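Home | Diary | Allotment | Older posts | About

Filed under: Diary, Food and moaning

Wednesday, June 25, 2025

Went over to Tonusstead for the meeting about the new hospital canteen, which they are calling a "food offer" now. It used to be a room with a hatch and a woman who knew how you liked your eggs. From next month it is to be run by Hernorer, who also have the station kiosk at Stedorside, and anyone who has bought a sandwich there will know why I went in with my arms folded.

The man from the firm had slides. The first one said 1,000 people had been asked what they wanted to eat at work and most had said "choice". I would have liked to see the question. If you stop me in a corridor and ask whether I want choice I will say yes as well, and then I will go and have the soup, same as I have had since February.

He was very keen on something called Helmy, a points card on your phone. You get a free hot drink at 400 points. I worked it out on the back of the agenda and at one point per pound that is a great deal of lasagne for a cup of tea. When I asked, he said the points rate was still being looked at. Most things were. The prices were being looked at, the opening hours were being looked at, and the night staff would be "consulted going forward".

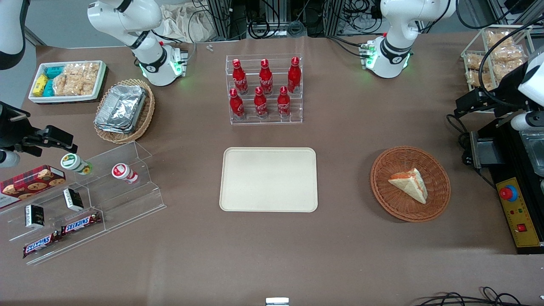

Snacks, drinks and an empty tray.

The bit that got under my skin was grab and go. Everything is to be grab and go. I don't want to grab and I have nowhere to go, I have half an hour and sore feet and I'd like a chair. The plan shows 113 seats where there are 135 at present, and he described this as opening up the space. A person behind me laughed out loud and then pretended to cough.

To be fair – and I am trying – the old kitchen was on its last legs and the chips were never good. He also said there would be a proper salad, made on site, and I noticed he looked straight at us when he said it, so perhaps that one is true. I'll believe it when I find a tomato with some taste.

Bus home was late. Had beans on toast standing up in the kitchen, so I suppose I can grab and go after all. Must ring about the boiler in the morning, and the library books are due.

Previous entry | Next entry | Back to top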